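Fung-ping Chung's apartment in Zalilport has 437 square feet and no stove. There was one when she signed the lease. The gas line to the building was shut off that December, the landlord took $900 off the next bill, and the stove was hauled out in the spring. Nothing came to replace it.

"I was angry for a month," she says. "Then I noticed I was eating better than before, so I stopped calling him."

Chung grew up in Jerkville, over her parents' dry cleaning shop, and moved to the city to work in the billing office at Tsao, the shipping company. She still works there. The cooking classes came later. She teaches them on weeknights in a rented room on Padden Street, for people who live the way she does: students, people just divorced, people in one room with a sink. She has been doing it for three years.

I asked what most of them get wrong at the start.

"They buy too much food," she says. "They shop for the kitchen they used to have. You can't have a ten-pound bag of flour if you have one shelf. You buy for two days, and you walk to the store again."

She doesn't plan menus. She buys one vegetable that looks good and one thing with protein in it, and keeps rice, eggs, soy sauce, vinegar and a jar of chili crisp at home. Her own dinner the night before we spoke was cabbage, cut in thick slices, oiled and roasted until the edges went black, with a fried egg. The egg was done on a hot plate, which her lease may or may not allow.

"I read it twice. It says no open flame. A hot plate has no flame."

On leftovers she is strict. Everything gets cooled, closed up and eaten by the next night. She learned this from her mother, who wrapped half onions so tightly that you needed scissors to get back in. 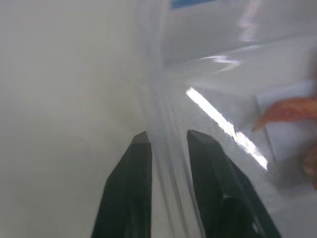

Ketill Dalsgaard thinks she is too hard on leftovers, and told me that a pot of beans is better on the third day and that people in small places need food that lasts. He took her class two winters ago and now helps with the shopping for it. They argue about this often, and have not settled it.

"Beans, fine," Chung says when I bring it up. "He can have beans. But he also keeps fish."

Her classes run two hours and everybody eats at the end. She starts with heat, because most of her students have never thought about where it comes from. In a big oven, she says, you can be careless. In a small one the top element is close to the food and the sugar in a marinade will burn before the middle is done. She tells people to move the rack down, to turn the tray halfway through, and to put a piece of foil over the top if it browns too fast. She also tells them to ignore the times in most recipes and look at the food.

"If the book says forty minutes, you look at twenty-five. Then you look again. It's right there in front of you – you don't need to get up."

Crowding is the other thing. A tray packed edge to edge steams, and steamed potatoes are not what anyone came for. She would sooner cook in two batches and eat the first one standing up. 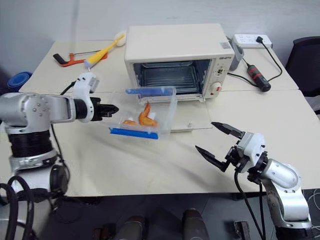
*Toaster oven with the door down. Chung tells students to leave clear counter in front for it.*

I asked if she misses anything about a full kitchen. She had to think.

"Soup for a lot of people. I can make soup for me, or for me and one friend. When my aunts come, I can't do it, so we go out and they complain about the price." She also misses baking bread in a heavy pot. She tried a smaller loaf and it came out pale on the bottom. She tried again with the tray heated first, and that was better, but she hasn't put it in the class yet.

There is a plan for a new stove. The building was sold last year, and the new owners sent a letter about putting in electric ranges, floor by floor, starting at the top. Chung lives on the second floor and doesn't expect to see hers soon. She isn't sure she wants it. The space where the old stove stood now holds a narrow set of shelves and a stool, and the stool is where she sits to do the prep.

"If they bring it, where do I sit?" she says.

The classes will go on either way. She has raised the fee once, to cover the room, and she felt bad about it. Most of the money goes to groceries. The next group is full, and she has started a list for the one after that. People can bring their own knife if they like it. She asks them not to bring recipes.

"They always bring one anyway," she says. "Usually it's lasagna. I say okay, cut it down to a quarter, and let's see what happens."

*Interview conducted 23 Aug 2023, in person, and edited for length.*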